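Ilse Segers @ilsesegers
Thread on what my job looks like now, as a few people asked after the July meeting. I work at Tallent. We handle returns for shops, which means opening mixed boxes and putting what's inside into the right basket. I did that by hand until this spring.

Two of us from the returns bench now spend our mornings on the Drino project. The robot sorts and we set up, watch and write down what happened. Fruits in one basket, office supplies in the other is where everyone starts. 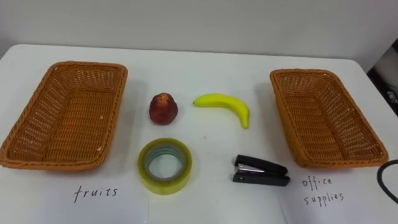
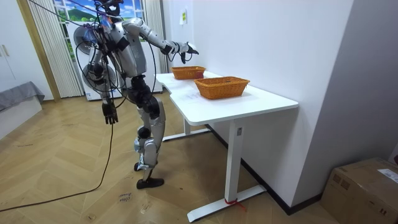
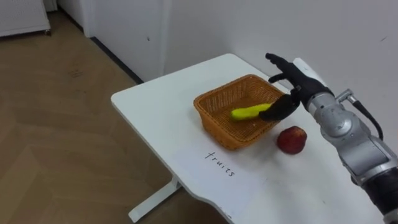
I kept my grade and my hours. I want to put that early because it's the first thing people ask. It was agreed in writing before anyone moved over, and the rest of the bench got the same letter.

The sorting itself is easy for a person. You don't think about a stapler, you pick it up. Most of my day now is spent thinking about where the stapler is lying and which way round it is, and then writing that down.

A run goes like this. Lay the items out, step back behind the line, call it, start. Afterwards I fill in a sheet: what was picked up, where it ended up, whether one of us had to step in. Then reset and go again.

Last month we logged 474 runs. In 126 of them a person had to step in. Management quoted the first number at the meeting and not the second, so I'm giving you both.

Stepping in can be small. Something lands next to the basket, or the hand closes and misses. It can also mean hitting stop and waiting for the engineer, and on a bad morning that eats the time until lunch.

What has changed for my body: no lifting. On the bench I moved boxes all day and my shoulder was bad by the evening. It's much better. My eyes are worse. Watching one thing closely for hours is tiring in a different way and I didn't expect to go home with a headache.

We asked for breaks to match. We now get 10 minutes off after every 20 runs. It took three emails. The first answer was that watching isn't physical work.

What has changed for the others: the bench is two people short in the mornings. The plan said the robot would cover some of that by now. It doesn't handle any customer returns yet, so the people still out there are doing more each. They're fair about it, but I hear about it in the canteen.

Van Dijk, our biggest customer, wants to know when its returns will go through the new system. I've seen the date on the planning board and I think it's too early. I said so to my manager and she wrote it down.

The reason I think so is the mix. Real boxes have a torn bag, three things tangled in a charger lead and a receipt stuck to the bottom. On the bench I can tell by feel if something is broken inside its packaging. There's no box on the run sheet for that and I've asked for one.

Some of what we know did get used. We told them the bench always empties a box from the same corner so nothing gets left behind, and that's now how the items for the mixed tests are chosen and placed. My colleague drew it on the back of a delivery note and the engineer took the note away with him.

Training so far: two days with Goker, the firm that supplies the safety side. Stop buttons, where to stand, who is allowed to restart. It was good and practical. Nothing yet on the software, so if the log freezes we have to ring upstairs.

I've asked for the software course too. If this work is going to stay I would like to be able to do the next part of it, and that should be on my contract with a job title. At the moment the rota still says "returns, other".

Someone asked if I'm training my own replacement. I don't know. The agreement covers us until the end of next year and says nothing after that. The union rep has it on the list for the autumn talks, along with the bench staffing.

Someone else asked if it's boring. Yes, from two o'clock onwards. Mornings are fine.

Will add to this when we hear back about the Van Dijk date.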